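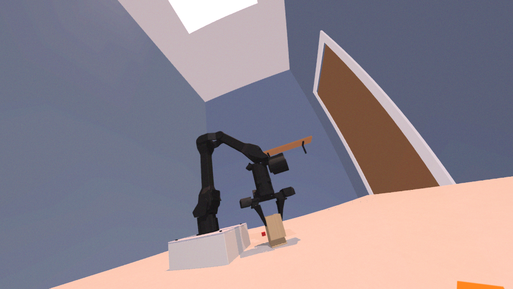
Imagem: captura de tela da simulação no Jidport, enviada por fuso_torto

Última atualização: há 3 dias
5 de maio de 2018 | Por fuso_torto
Imprimir | Enviar por e-mail

Garra desce 3 mm a mais na célula real, na simulação fica certo

fuso_torto escreveu:
Pessoal, boa tarde. Temos uma célula pequena com um braço Clesik em cima de pedestal, garra paralela de dois dedos, pegando blocos de madeira em pé. Montei a cópia dela no Jidport para testar os programas antes de mandar para o controlador. A captura é da posição de pega: a garra em cima do bloco, um dedo de cada lado, e a ponta do dedo esquerdo logo acima do piso.

O problema é que o mesmo ponto, no braço de verdade, fica 3 mm mais baixo e o dedo raspa na superfície de trabalho. Começou em abril, depois de uma parada em que a manutenção mexeu em várias coisas. Antes disso o programa saía do simulador e rodava direto.

O que já fiz:
- refiz o zero de todas as juntas pelas marcas
- reapertei os parafusos da base
- conferi a versão do programa nos dois lados, é a mesma
- troquei o dedo esquerdo, que estava gasto na ponta

Continua igual. Posso subir o ponto na mão, mas são muitos programas e eu queria achar a causa.

graxa_e_paquimetro escreveu:
Os 3 mm são iguais em toda a área ou aumentam quando o braço estica? Se aumentam, é junta ou base torta. Se são iguais, é altura: ferramenta ou pedestal.

fuso_torto escreveu:
Medi perto do pedestal e no ponto mais longe que uso. Igual nos dois.

eixo6 escreveu:
Para mim é flexão. Na sua imagem o braço está bem estendido para a frente e o antebraço cai quase reto, com a garra inteira pendurada no punho. Simulador não calcula o peso, braço de verdade cede. Aqui fizemos uma tabela de compensação por zona e acabou a história.

graxa_e_paquimetro escreveu:
Flexão não dá o mesmo valor perto e longe. Ele acabou de dizer que é igual. E funcionava antes da parada, com o mesmo peso.

eixo6 escreveu:
Depende de como mediu. Com trena eu também acho tudo igual. E folga de redutor dá um valor parecido em toda parte, já vi isso.

fuso_torto escreveu:
Medi com calço padrão embaixo do dedo, aproximando em velocidade reduzida. Confio na medida.

nivel_de_bolha escreveu:
Não mexa mais no zero das juntas antes de saber o que a manutenção trocou. Tem ficha da parada? Procure três coisas: adaptador da garra, pés do pedestal e dados de ferramenta no controlador. Braço que roda bem e amanhece baixo por igual, quase sempre foi a ferramenta que mudou de comprimento.

Outra coisa, o bloco na sua simulação está um pouco inclinado, com o topo indo para a direita. Você deixou assim de propósito? Se o ponto foi ensinado em cima de um bloco torto, o ponto já nasce duvidoso.

fuso_torto escreveu:
A inclinação não é de propósito. O ponto foi ensinado pelo piso, sem usar o bloco, então acho que não influi na altura. Vou ver o contato depois.

Sobre a ficha: achei. O adaptador entre o flange e a garra foi trocado. O antigo tinha 22 mm de espessura e o novo tem 29. Ninguém passou isso para mim e eu não tinha desmontado para olhar. No simulador continua o de 22.

graxa_e_paquimetro escreveu:
Pronto. Só que isso dá sete de diferença, e você tem três. Ainda falta explicar quatro, no sentido contrário.

eixo6 escreveu:
E quatro milímetros para cima não é flexão, reconheço. Mas também não é o adaptador sozinho.

nivel_de_bolha escreveu:
Pedestal. Meça da superfície onde o bloco apoia até a face de montagem da base, em quatro cantos. No desenho quanto é?

fuso_torto escreveu:
No desenho e na simulação, 210 mm. Vou medir na próxima troca de turno.

fuso_torto escreveu:
Medido. 214 nos quatro cantos. Os pés niveladores foram refeitos na mesma parada e subiram o conjunto todo, está bem nivelado, só mais alto. Então fecha: sete para baixo pelo adaptador, quatro para cima pelo pedestal, sobram os três.

Agora a dúvida é onde corrigir. Posso baixar o pedestal de volta aos 210 ou deixar como está e mudar os dados.

graxa_e_paquimetro escreveu:
Deixa o pedestal em paz, se está nivelado e apertado. Corrige cada coisa no seu lugar: comprimento da ferramenta +7 e origem da base de trabalho -4 em relação à base do robô, porque a superfície agora está mais longe dela. Faz o mesmo no modelo do Jidport. Não coloca +3 na ferramenta para "resolver de uma vez". Na vertical parece certo, mas no dia em que você inclinar o punho o ponto sai do lugar.

eixo6 escreveu:
Discordo em parte. Se todos os programas dele pegam com a garra na vertical, uma correção única de ferramenta funciona e a célula volta a produzir em cinco minutos. Linha parada custa. Depois arruma com calma.

nivel_de_bolha escreveu:
"Depois arruma com calma" é como a célula chegou nesse estado. Alguém trocou o adaptador e ia anotar depois.

eixo6 escreveu:
Pode ser, mas eu já passei turno inteiro com linha parada por causa de purismo. Cada um sabe da sua pressa. Se fizer o remendo, pelo menos escreve no comentário do programa.

fuso_torto escreveu:
A célula está rodando com o ponto subido na mão em dois programas, então tenho tempo. Vou pelo caminho separado. Alguém tem um roteiro para não esquecer nada?

nivel_de_bolha escreveu:
O que usamos aqui na Bilthorpe, para braço em pedestal com garra paralela:

1. Cópia de segurança do controlador e do modelo, com o mesmo nome nos dois.
2. Conferir nível e aperto do pedestal. Marcar os parafusos com caneta.
3. Desfazer as correções manuais nos programas. Se ficar alguma, o erro volta ao contrário e você corrige duas vezes.
4. Medir o adaptador desmontado, com paquímetro. Não confiar na etiqueta.
5. Lançar o comprimento novo na ferramenta.
6. Lançar a altura nova na base de trabalho.
7. Com a garra aberta e sem bloco, descer em velocidade reduzida até um ponto com folga conhecida e passar o calço nos dois dedos.
8. Girar o punho meia volta e repetir. Se um dedo mudar de altura, a garra está montada torta no adaptador.
9. Só então repetir com bloco.

No passo 7, olhe os dois dedos separados. Os seus descem em ângulo a partir do corpo da garra e o esquerdo afina na ponta, é fácil um ficar mais baixo sem ninguém reparar. E você trocou só o esquerdo.

graxa_e_paquimetro escreveu:
Bem lembrado. Dedo novo de um lado e gasto do outro é pedir bloco torto. Troca o par.

fuso_torto escreveu:
Fiz tudo na ordem. O adaptador mediu 29 mesmo. No passo 7 o dedo direito estava mais alto que o esquerdo, desgaste, dava para sentir com o calço. Troquei por um Dawber novo, do mesmo lote do outro. No passo 8 não mudou nada, a montagem está boa.

Com ferramenta e base corrigidas, o calço passa igual nos dois dedos, perto e longe. Atualizei o Jidport também, ferramenta com 29 e pedestal com 214. A captura lá de cima ainda é do modelo antigo, deixo como está para o tópico fazer sentido.

O bloco inclinado na simulação continua. Mexi no atrito e no passo de cálculo do contato e melhorou pouco.

eixo6 escreveu:
Veja se a forma de colisão do bloco é a mesma do desenho visível. Já peguei modelo em que a face de baixo da colisão não era plana.

graxa_e_paquimetro escreveu:
Ou o centro de massa. A parte de baixo do bloco é um pouco mais escura na imagem, são duas peças no modelo ou é só sombra? Se forem duas, confere se as massas foram lançadas certas.

fuso_torto escreveu:
É uma peça só no modelo, então massa não deve ser. Vou olhar a forma de colisão e abro outro tópico se precisar, que este já virou outra coisa.

nivel_de_bolha escreveu:
Antes de fechar, cola uma etiqueta no pedestal com a altura medida e a espessura do adaptador. E põe os dois valores na ficha da célula.

fuso_torto escreveu:
Etiqueta colada. A ficha eu preencho hoje.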